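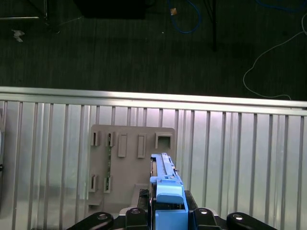
Vaughn Brannigan reckons the rye starter is fine and it's the flour that has changed, and he wants it written down that he said so before anybody baked anything. So there it is, Vaughn, in ink.

Thursday, February 20, 2020

Right, bread. I've been meaning to write this up properly since the December batch, which was lovely, and which I took no notes on whatsoever (I know, I know). Everything since has come out flat and a bit gummy just under the top crust. The loaves taste good, nicely sour, but you could post one through a letterbox.

What I did this time: 2 tins, same recipe in both, one with the last of the Casholm rye and one with the new bag from Dunleavy. Each had 328 g of starter and the same water, weighed on the good scales and not the ones with the sticky button. Total dough across both came to 1660 g, which doesn't quite match my sums, so I've probably lost a bit to the bowl and my hands. I always do with rye, it's like working with wet cement.

Dunleavy soaked up the water far quicker. By the time I'd washed the spoon it had gone stiff and I was very tempted to add a splash more, but I left it alone for the sake of a fair go. Casholm stayed loose and glossy, much more how I remember the December dough looking. Point to Vaughn, possibly – although the Casholm bag has been open for ages and I wouldn't swear it hasn't dried out or gone stale or whatever rye does in a cupboard.

Proving was next to the radiator under a shower cap each. Casholm reached the rim first. Dunleavy cracked across the top while it was still well short, and those little pinholes everyone goes on about came up late and only at one end. I baked them together anyway, as I wasn't going to heat the oven twice.
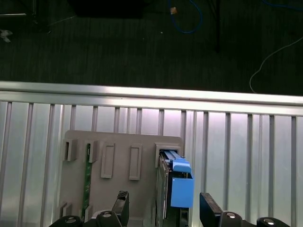
Moving the starter jar is my other idea. It has lived on the high shelf all winter and I think it gets too warm up there, so it goes fast and sour and then has no puff left by the time I want it. Catinca Olteanu keeps hers low down in the pantry at Avgate and feeds it half as often as I do, and her loaves stand up like bricks (in a good way!). I did think about the floor for mine, but dark carpet with blue cables looped across it and a white one trailing in from the side is no place for a jar of grey sludge, and I'd have rye in the weave until summer. Bottom of the cupboard by the sink, then. I'll put a rubber band round the jar to mark the level.

Not cutting either loaf until tomorrow. Catinca says two days for full rye, but I haven't got the patience, and the kitchen smells amazing.

To do: try Dunleavy again with more water, write the amount down this time. Ask whether Ditedgate still does the coarse rye in small bags. Buy a new shower cap, the stripy one has split.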